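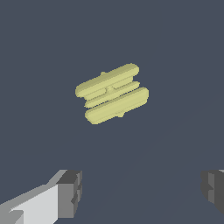

Route 7 to skip Gorska Road starting in November

Buses on Route 7 will stop serving Gorska Road in November, when the Endurmont transit department moves the line one block north to Pruden Avenue. The city council approved the change at its evening meeting after hearing from riders for most of two hours.

The new route leaves the downtown station the same way it does now, up Mill Street and past the post office. At the rail crossing it will turn right onto Pruden Avenue where it currently continues to Gorska Road. It rejoins the old route at Eshun Park and from there runs to the county fairgrounds with no changes.

Four stops on Gorska Road will close. Three new ones will open on Pruden Avenue, at the medical building, the middle school and the corner of Tenth Street. The stop at Eshun Park stays where it is but will be moved to the other side of the driveway so that buses can pull fully out of traffic.

The department first proposed the move in the spring. Its report to the council said Gorska Road is too narrow for the longer buses delivered last year, and that drivers regularly have to wait for oncoming cars to back up near the old feed store. The report also said the route carries 712 riders on a normal weekday and that most of them get on or off at the two ends of the line.

Opponents turned in a petition with 671 signatures asking the city to keep at least one stop on Gorska Road. Many of the signers live in the apartments behind the feed store, where the walk to the nearest new stop includes a steep stretch of Tenth Street with a sidewalk on one side only.
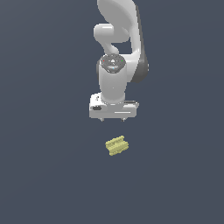 One tenant told the council that she uses a walker and can get to the current stop by herself, but could not manage the Tenth Street hill when there is ice. She said she had no objection to the bigger buses and would be satisfied with a smaller vehicle that came by twice a day.

The council did not add a stop, but it did attach two conditions to its vote. The city must put a handrail along the steep part of Tenth Street before the new route begins, and the on-call van that now serves seniors must be opened to anyone living on Gorska Road who has a doctor's note. Riders will book the van by phone the day before, and the trip will cost the same as a regular bus ride.

The handrail is expected to be the harder of the two. The public works department said the posts have to be set before the ground freezes, and the contractor it normally uses is busy with the bridge job near the fairgrounds. If the rail is not in place, the route change will be put off until spring. Public works will report back to the council next month.

Money played a smaller part in the discussion. The transit department said the new route will save a little fuel because the buses will idle less at the rail crossing, but it did not ask for the change on those grounds and has not put a savings figure in next year's budget. The new shelters will come out of a state grant the city already has. The old shelter at the feed store, which has a new roof, will be taken apart and put up again at the middle school.

Parking was the other sore point. Buses need a clear curb to pull over, so some street parking on Pruden Avenue will go. The medical building has agreed to let the public use its rear lot, which has 96 spaces, in the evening and on weekends. During office hours the lot will stay reserved for patients and staff.

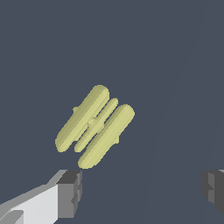 Will the schedule change along with the route? The bus will leave downtown and the fairgrounds at the same times it does now, and only the times at the stops in between will shift by a few minutes.

Printed schedules with the new times will be on the buses and at the library by the middle of October. The department is asking riders to throw out the green schedule from last winter, which still lists a late evening bus that was dropped in the summer.

Students at the middle school stand to gain the most. Under the current route they get off on Gorska Road and cut through the alley behind the bakery, a path the school has asked them not to use because delivery trucks back into it. The new stop is on the school's side of Pruden Avenue, close to the front doors. In the afternoon, when the bus is headed back downtown, students will have to cross the street, and the city will add a crossing guard there at dismissal time. The position has been posted on the city's website.

Businesses on the two streets were split. A letter from several shop owners on Gorska Road said they count on people walking by from the bus, mainly in the morning, and asked for a sign at Tenth Street pointing toward the shops. The council told staff to look into the sign. On Pruden Avenue, the pharmacy and the diner both supported the change, though the diner asked that the stop at Tenth Street be placed far enough back that buses do not block its driveway. The transit department said it had already moved the stop one building east for that reason.

The council vote was five to two. The two members voting no said they wanted the city to try a smaller bus on Gorska Road for one winter before closing the stops. Transit staff answered that the city sold its last small bus when the new ones came in and that leasing one would take until February at the earliest.

There was also a question about snow. Pruden Avenue is a first-priority plow street and Gorska Road is not, and Route 7 has been late or detoured on storm days in each of the past few winters. During the heavy snow last January the bus ran on Pruden Avenue for a full week, without marked stops, and drivers let people off wherever the curb had been cleared. 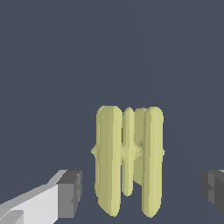 A longtime rider who spoke near the end of the meeting said that week had been the best service of the winter and that he would have been glad to see the route stay there. He asked the city to clear the new stops as carefully as it clears the street, and he reminded the council that a plowed road does little good when there is a bank of snow between the bus door and the sidewalk.

Public works said bus stops on Pruden Avenue will be cleared by the same crew that does the downtown sidewalks, starting once the main streets are open. Property owners will still be responsible for the sidewalk between stops.

Notices will go up at the closing stops two weeks before the change. For the first few days transit employees will be at the feed store in the morning to direct people to Tenth Street, and a van will carry anyone who shows up at the old stop by mistake.

Comments on the exact placement of the Pruden Avenue stops can be left at the transit office next to the downtown station or sent in by mail until the end of the month. The office is open until 5 p.m. Requests for the on-call van will be taken starting in October, and residents of Gorska Road will get the form with their water bill.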